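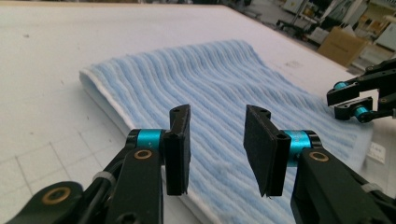 Towel folding, a short thread. Subject: light blue, ribbed wavy pile on the upper face, plain white at the folded edge. Work surface: white table.

Ribbed pile has a grain. If the fold runs across the ribs the towel resists and springs back a little. If it runs along them the cloth settles, but the edges tend to creep. I fold across first, then along.

The folded edge should go on the same side every time. Mine faces left. On a shelf it faces out, so one towel can be pulled without bringing the next two with it.

I used to fold in thirds because the Niskanen care leaflet said so. Thirds suit a deep shelf. Ours at Trarngate is 200 mm deep, so it's halves, then halves again, and the stack sits flush with the front.

Thick edges are a nuisance. Four layers of pile trap air and the fold bulges into a rounded lip. Press with the flat of the forearm, from the fold towards the open side. Pressing the other way pushes the air back into the bend.

A crumpled towel wants opening out fully before any of this. Find two corners on the same short side, lift, give it one shake, lay it down. Smoothing a heap from the middle outwards only moves the creases about.
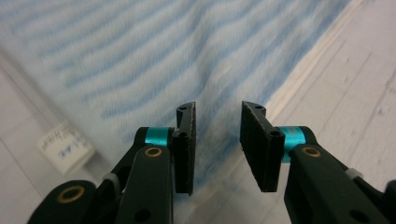
Elsie Tomoana: I'd skip the shake. On a ribbed towel it throws lint over everything, and you then fold the lint in. Pull the corners apart on the table and let the weight do it.

Fair point on lint. I've tried it your way on 17 towels now. Slower by a few seconds each, less fluff on the table. The corners need a firmer pull than I expected, and the far side has to be walked round to. I'll keep the shake for anything coming off the line outdoors.

Which side goes out is a matter of taste. I put the blue out, as the white shows marks sooner. Okireck sell a similar one with pile on both faces and the question goes away, though it takes up more shelf.

Stack height: five. Above that the bottom towel flattens and the pile takes a while to recover. Hand towels can go higher. Flannels I roll, and they live in a basket by the door.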